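Papers > Household Studies > Section 4

2019-09-27, Boonyarit

4. How kitchen words travel between neighbours

One of the real pleasures of this study was finding how many names a single small town can keep for the same everyday thing. In Prolesberg we collected 200 word slips from households on both sides of the river, and the heel of a loaf alone gave us more variety than we had dared to hope for! Older speakers near the mill kept "nubbin", while families who had moved over from Bovora said "knocker", and their children often used both in the same breath.

Borrowing seems to run fastest where people cook together. The shared kitchen at Trilside is a lovely case. Within 2 years of its opening, three words from the Bovora side had been taken up by regular visitors from the mill streets, and one of them, "slape" for a greasy pan, had already grown a verb. 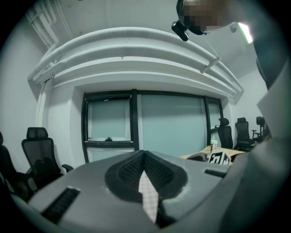 Figure 3. Grey casing with slotted grilles and a black V-shaped housing.

Words for tools behave differently from words for food. People hold on to the name they first learned for a ladle or a peeler, even when everyone around them says something else, and they defend it with great good humour. Food names shift with the company. We return to this split in the next section, where the slips gathered in June are set beside the older parish lists, and where the spelling of "nubbin" (four versions so far) gets the attention it deserves.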